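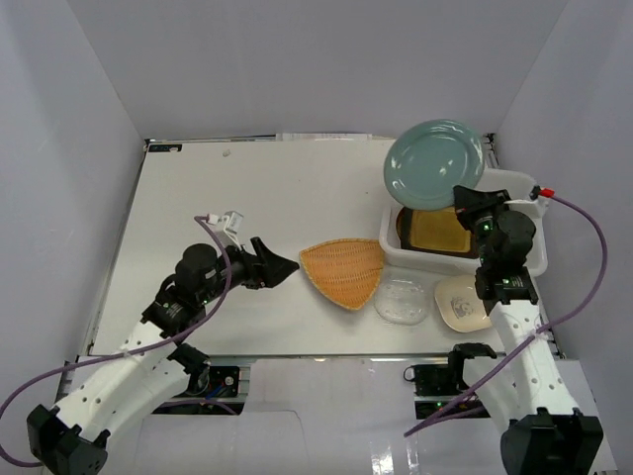 3.2 The toll books of Gokham and their gaps

The main source for this section is the series of toll books kept at the Gokham bridge. In their present state the books hold 2,090 entries, written by several hands. Each entry gives the name of the carrier, the kind of goods, the place from which the load came and the sum paid. The number of animals is given only when it was more than one, a habit which makes it difficult to estimate the size of small loads.

The series is not complete. Two of the books have lost their first leaves, and in a third the entries for February are in such pale ink that we could read only the sums. We have left these entries out of the count of goods but kept them in the count of payments. For this reason the totals in the two tables are not the same, and the reader should not compare them line by line.

Figure 1. White tabletop, woven basket tray and two robot arms.

Earlier studies of the river trade have used mostly the estate accounts of Mundolness. These accounts are rich, but they were made for the owner, and they show the trade as he wished to see it. Timber from Blackwood, for example, appears in them as a steady business with a fixed price. In the toll books the same timber comes in very uneven quantities, and in 4 of the years there is none at all. We think that the steward entered the rents which were due, and that the real payments were often made later or in another form.

A second difference concerns the small carriers. The Mundolness accounts name only the men who had a contract with the estate. At the bridge, every person with a load had to pay, so we also meet widows, tenants of Mindwood and men who came only once, with wool or a few cheeses. About 500 entries belong to this group. Their payments were low, and together they brought the bridge less than the timber did, but they passed in all seasons, also when the road was bad and the contract men stayed at home.

It remains a question how far the clerks were honest. In one book the sum at the foot of the page is higher than the entries above it on more than 100 pages, always by a small amount. This could be a mistake in adding, or it could mean that some loads were paid for and never written down. The letters between the bridge and the estate do not speak of it. In the following we use the single entries and leave the page sums aside, except where the entries themselves cannot be read.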